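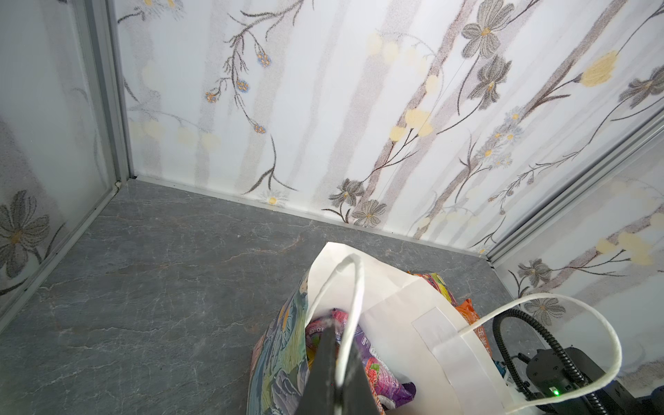
White paper bag with snacks

Right, let's get your Juvell save moved over to Navora. I did mine in May and lost 2 levels by rushing, so take it slowly.

1. Quit the game from the main menu and wait for the saving icon to go.
2. Open Settings, then Saves, and pick Export. Mine came to 161 MB.
3. Copy the file to your Navora folder – don't rename it!

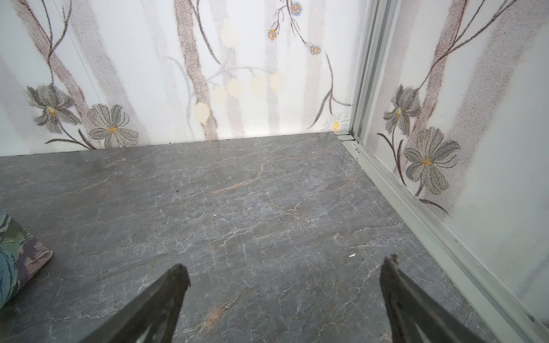 NOTES & CAUTIONS

Note: slot 39 is the autosave, so leave that one alone. Donnie Cairns overwrote his and had to replay the whole Forsyth chapter (sorry, Donnie).

4. Start Navora, choose Import and pick your file.
5. Load up and check your map. If Nekum is still unlocked, you're done. 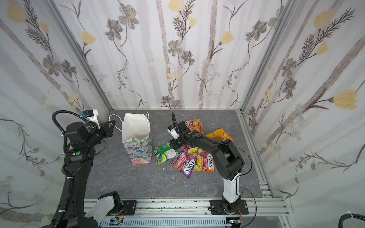

Gift bag, seen from above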